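Extended warranties: your questions, our doubtful answers

Mackay Consumer Desk, Drultside. Questions collected by Jovita Nava, answers by Kianoush Taheri. Last looked over in March.

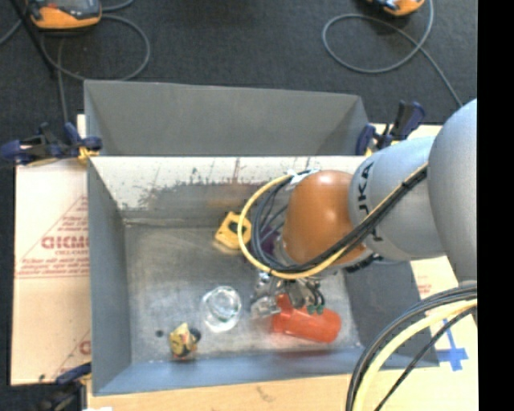 Do I need an extended warranty at all?

Probably not. Most household goods that fail do so either very early, when the shop or the maker should be dealing with it anyway, or years later, when the extra cover has usually run out. The bit in the middle is what you are paying for. It can happen, but the people setting the price know how often it happens and you don't.

The salesperson said I have no rights after the first year. Is that so?

No. The maker's guarantee may well stop after a year, but that is a separate promise from the rights you have against the shop that sold you the thing. Goods are meant to last a reasonable time for what they are and what they cost. A washing machine that dies at fourteen months is worth a complaint. You may have to show the fault was there from the start, and you may get a part refund instead of a whole one, but "out of guarantee" isn't the end of it.

What does "full cover" mean?

Whatever the small print says it means. We have read policies with "full" or "total" in the name that left out seals, batteries, hinges, cosmetic damage, limescale and anything the engineer decides to call wear and tear. Ask for the list of what is left out before you ask for the price. If the shop can't produce it at the till, go home and think about it.

Is Ornum Gold better than the ordinary Ornum plan?

It costs more. The Gold leaflet promises a "priority" repair visit and we couldn't find a sentence anywhere that says how quick that is. The ordinary plan has the same exclusions in the same order. We wrote to ask what the difference was and got the leaflet back.

Gukard says its plan has 1,857 happy customers. Should that sway me?

Happy about what? We asked how the figure was reached and were told it came from a survey sent out at sign-up, before anyone had made a claim. I would be happy at that stage too. A useful number would be how many claims were paid, how many were turned down and how long people waited.

The plan is only a few pounds a month. What's the harm?

Add it up over the years you expect to keep the item and put that next to what a new one costs. Jovita did this for a television on monthly cover with no end date and the payments passed the shelf price before the fifth year. Also check whether it renews by itself. Plenty do, and people carry on paying for a dishwasher that went to the tip.

What does "up to £1,000" mean on a claim?

It is a ceiling. Policies with that wording often pay the current value of the item, and after 2 years that may be a good deal less than you paid. Look for the words "new for old". If they aren't there, assume it is the other thing.

Can I change my mind after buying one?

Usually, yes, if you are quick. There is normally a cooling-off period, and the paperwork has to say how long. Cancel in writing and keep a copy. Past that point you may still get some money back, less an "administration fee" that never seems to be small.

Am I already covered some other way?

Have a look before you spend anything. Home contents insurance sometimes includes accidental damage, and some bank accounts come with cover for phones or appliances. Those have holes in them too, mostly the excess. Paying twice for the same cover won't get you two payouts.

So what would you do with the money?

Put it in a savings account and leave it there. If the fridge breaks, you have something towards the repair. I accept this is no help if everything goes wrong in the first winter, and if a sudden bill would really sink you then a plan may be worth having. Read it first, all of it, including the page about how to complain.

Will you recommend a provider?

No. We get asked every week, quite often by providers.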